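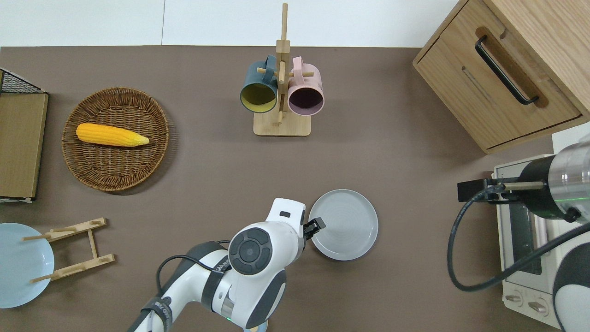 Lodges > Skallholm > Pre-season checks

Cabin safety checklist, with comments
2019-12-23, by Parvathi Kotian

1. Smoke alarms, all 9 cabins. Pass. Cabin 4 chirps, which guests have been reviewing as a local bird.

2. Gas shutoff, cook tent. Pass. Label now faces the person who needs it.

3. Footbridge to the Tredamura trail. FAIL. Two loose planks. The sign says "max 16 persons" – the bridge has its own opinion. Closed until Ye-ji Maeng signs it off.

4. Fire extinguishers. Pass, except the one propping open the sauna door. Returned to its hook, again.

5. Mugs and trays. Check for chips and cracks.

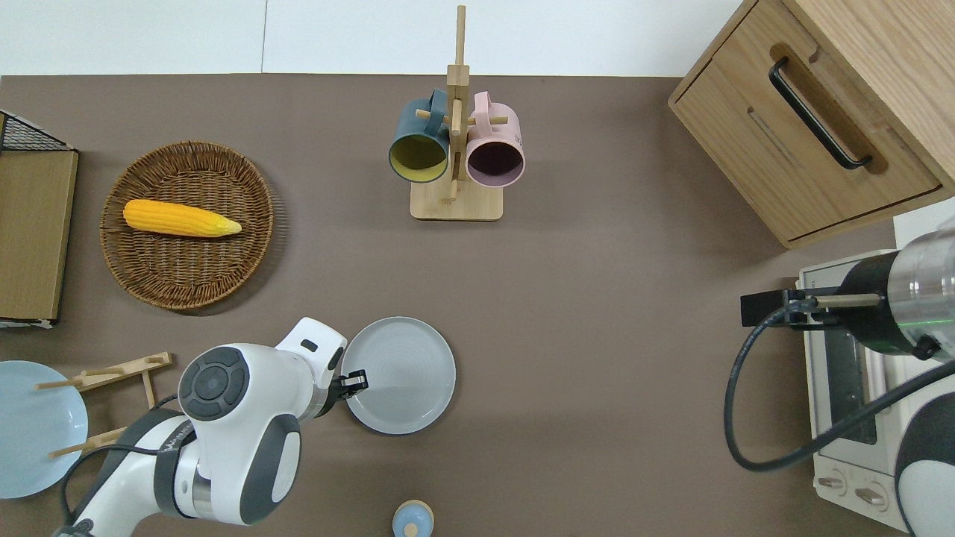
Mug tree with two mugs, wicker tray to the left.

6. Boat shed, life jackets. Partial. Plenty of smalls, for a clientele that is rarely small. Order more before May.

7. Guest radios. Pass. Range is more than 900 yards if you stand on the woodpile. Please don't stand on the woodpile.

8. First aid kit. Restocked, form 188 filed. Someone has been eating the glucose tablets.

Last updated by Ye-ji Maeng: item 3 still closed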